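Chapter 4
Hanging, Folding and Storing

What you will learn in this chapter
How to decide which garments are hung and which are folded
How to choose a hanger for the weight of the cloth
How to arrange a clothes rail so that it stays in order

A bedroom can have plenty of storage and still be difficult to use. When Emiko Kamata began to teach household management in Skelladen, she asked her students to write down where they put a garment when they took it off in the evening. Most of them wrote "on the chair". Almost all of these students owned a wardrobe, and many owned a chest of drawers as well.

The problem is often at the rail. Hangers are collected over many years, from shops, from dry cleaners and from relatives, and they are seldom sorted. Thin coated wire hangers are cheap and take little space, but they catch on each other easily. A person who must pull out five hangers to get one will soon go back to using the chair.
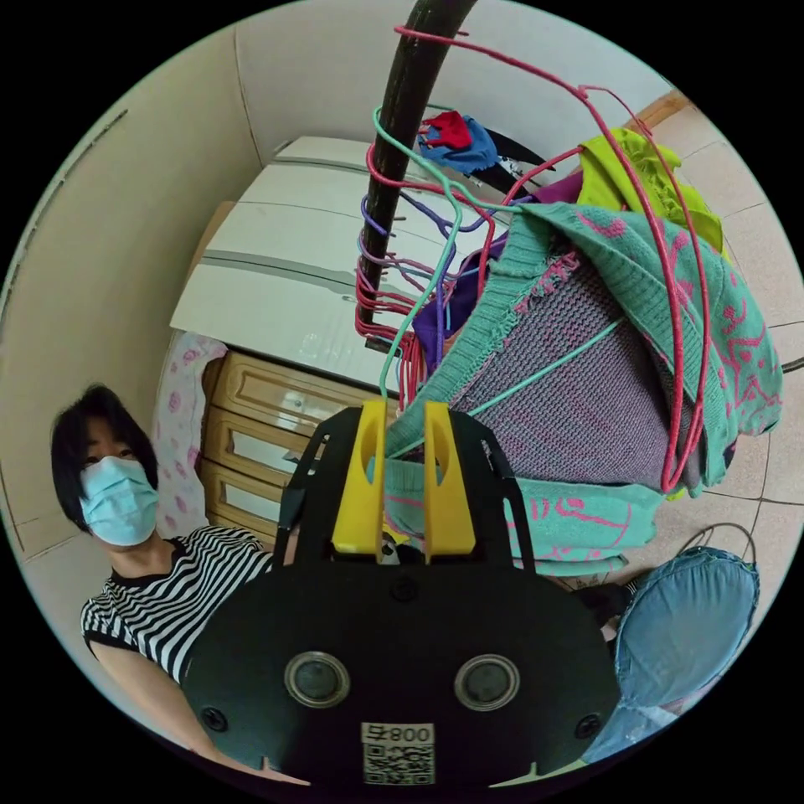 Figure 4.1 Coated wire hangers in several colours, with knitwear hung among them. Drawers and a wardrobe stand behind.

Knitted garments need special attention. The weight of the wool pulls downward, and after a season on a narrow hanger the shoulders may show small points that are hard to remove. For this reason the older handbooks recommend the drawer for all knitwear. Rasmus Koppel takes a softer position - he allows a light knit on the rail if it is folded over the bar of the hanger and not hung by the shoulders. We return to his method in Section 4.3.

Colour can also help. In some homes each member of the family has one colour of hanger, and clean laundry is then easy to give back to the right person.

Before you read further
Look at your own rail on a Saturday morning, before any tidying. Take off every hanger that holds nothing and put these in one pile. Write down which garments were difficult to reach, and keep the list for Exercise 2.

4.1 Sorting before storing

Sorting begins with the garments and not with the furniture. Lay everything on the bed and make a separate pile for knitwear.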